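Takport bag library to reopen in new room at Druvholm

10/8/21

The Takport bag library, which lends out totes, backpacks and small suitcases free of charge, will reopen next week in a refitted room on the ground floor of the Druvholm building. The service has been closed to the public since January, when a leak above its old counter on Morkov Street damaged the shelving and part of the stock.

Jyoti Kushwaha, who runs the library, said 179 bags are now ready to lend. Another 34 are waiting for repairs, mostly to zippers and straps.

"We lost the shelves and we lost a lot of paper tags," Kushwaha said. "Most of the bags came through fine once they were cleaned. The sorting took longer than the cleaning."

The Druvholm room is smaller than the old one but has better light and a door wide enough for a stroller. It was last used as a mail room. The refit was kept simple, with pale wall panels, new lamps and a long row of hooks near the entrance. Returned bags will be checked at a table before they go back on the hooks.

Checking a bag means emptying every pocket, running the zipper both ways and pulling on each handle where it is sewn to the body. Totes get the most wear and come back most often, Kushwaha said. The library has asked borrowers to leave bags unzipped on return, but few of them do.

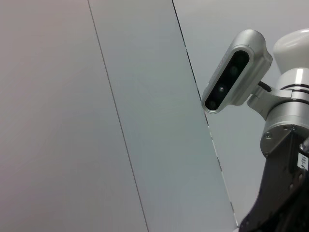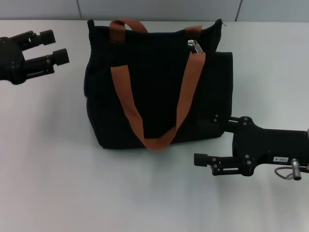

The pale wall panels, and a black zippered tote with tan-orange webbing handles on the table.

What borrowers need to know

Anyone who lives or works in Takport can borrow. A library card or a recent bill is enough to sign up, and old accounts still work. People who had a bag out when the Morkov Street counter closed can bring it back at any time without a late fee. The library's records show 20 bags still out from that period.

Each household may borrow two bags at once. Totes and backpacks go out for three weeks, and suitcases for up to 133 days, a limit set years ago to cover a college term with a few days to spare. Renewals can be made by phone or at the desk.

Bags should come back empty and wiped down. Borrowers do not need to wash them, and Kushwaha asked that canvas bags in particular be kept out of the dryer. Loose stitching should be pointed out at the desk so the bag can be set aside for mending.

Mending will again be handled by Duman, the shoe and leather repair shop two doors down from the old counter. The shop replaces zipper pulls and restitches handles at a fixed price per bag, paid by the library. Small jobs, such as a loose thread or a missing tag, will be done at Druvholm.

Paper tags have been dropped. Each bag now has a number sewn into the lining — the same number it had before, where that could be traced — and a card in the desk file that lists its size, color and past repairs. Bags with no traceable number were given new ones.

Donations will be accepted again from the second week. The library wants medium backpacks and totes that close at the top, and it cannot take bags with wheels until more floor space is found. Donated bags should have working zippers.

The room will be open Tuesday through Thursday in the afternoon and on Saturday morning. The entrance is on the courtyard side of the building, past the bike racks. Parking in the courtyard is limited to 20 minutes.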